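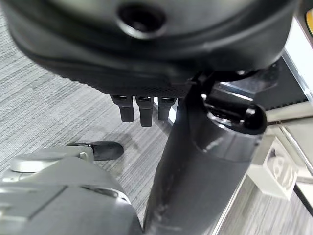
Underside of an office chair seat, black molded plastic.

Grerngate Office Furniture Repair Records

Summary
The dataset contains 3,151 repair records for seating, desks and storage units, submitted by 18 public offices in Ornport and Salinas. It is maintained by the Zerkov Library of Public Records. Version 2 was released on 2 July 2019 and replaces the version issued in February.

Contents
repairs.csv: one row per repair request
offices.csv: one row per reporting office
codes.txt: list of the 16 fault codes

Main fields
item_type: chair, desk, cabinet or other
fault_code: code assigned by the reporting office
date_in, date_out: dates received and returned
cost: parts and labor combined, in US dollars
outcome: repaired, replaced or withdrawn

Known limitations
The cost field is blank in 203 records. Blank values should not be read as zero. Offices in Salinas did not separate casters from chair bases before version 2, and both are entered under code 07. Items repaired by office staff without a written request are not covered.

Privacy
Names of staff and room numbers were removed before release.

Terms of use
The files may be copied and reused with credit to the Library. Corrections should be sent in writing and must quote the record number.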